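4. Does the Lidded Cup Change How Much People Drink?

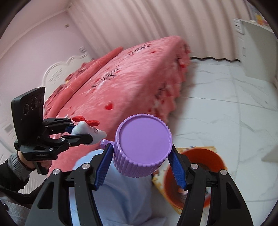

Figure 3. A lavender plastic cup with ridged sides and a small loop handle, seen from nearly overhead.

Claims about cup shape and daily fluid intake have circulated for years, and most of them rest on very little. The usual version holds that people given a cup with a handle will drink more over a working day than people given a plain tumbler, and that a lid adds a further gain by keeping the drink within reach on a crowded desk. The Beven trial is the source most often cited for both statements. We reanalyzed its records and do not think they support either one.

The trial enrolled 228 office workers at two sites, Trodadine and Idton. Each person was given one of three cup types and asked to log every refill for 15 working days. Refills were then multiplied by the stated volume of the cup to give a daily total. The original report found higher totals in the handled group and higher still in the group whose cups had both a handle and a lid.

Our first objection concerns the multiplication. A refill is not a full cup. People top up a cup that is half empty, and they pour away what has gone stale. Someone with a lidded cup cannot easily see the level without opening it, and may well top up more often as a result. The log would record each of these trips as a full serving. The Beven protocol made no attempt to measure what was left in the cup before refilling, and the report mentions this only in a footnote to its second table.

The second objection concerns the sites. Cup types were assigned by floor, with no mixing inside a floor. At Trodadine the handled and lidded cups went to the two floors closest to the kitchen. Distance to a water source is one of the few things in this literature that shows a steady effect on intake, and here it cannot be pulled apart from the design of the cup. At Idton the floors were matched more carefully, and at Idton the difference between groups was small enough that we would not care to defend it in either direction. The pooled result leans almost entirely on one building.

A third problem is dropout. Participants who missed five or more days of logging were removed from the analysis. This sounds harmless, but people who drink little have little to write down, and a blank page may mean a forgotten log or a dry day. The original authors treated every blank as forgotten. When we counted blanks as zero intake and kept everyone in, the advantage of the handled cups shrank, and the advantage of the lid disappeared. We do not claim that our reading of the blanks is the right one. It is no worse supported than theirs, though, and a finding that depends on the choice should not be quoted in purchasing guides.

Supporters of the handle effect sometimes point to the Ko survey, which asked workers which cup they would choose and how much they believed they drank from it. Respondents who preferred a handle reported drinking more. This tells us something about taste and something about self-image. It tells us nothing about volume, and the survey did not ask anyone to measure a drink. Nor did it separate hot drinks from cold. A handle has an obvious use with hot coffee that it does not have with tap water, and heavy coffee drinkers could produce the whole pattern by themselves.

We also looked for any sign of a color effect, as this has been proposed more than once. The Beven cups came in several colors, but color was not recorded for individual participants, so the question cannot be answered from these data. We are not convinced it deserves an answer.

What would a fair test look like? At a minimum, cups would be assigned person by person within a floor, and weighed before and after each refill. A lidded and an unlidded version of the same cup should be compared directly, with volume, wall thickness and handle held constant. The trial should also run long enough for the novelty of a new cup to wear off. In the Idton logs, refills were highest in the first five days for every cup type, plain tumblers included, and fell afterward. A shorter study would have caught mostly that early period.

Until such a trial exists, we treat the effect of handles and lids on intake as unproven. Section 5 applies the same checks to studies of bottle size, where the logging methods are better but the samples are smaller.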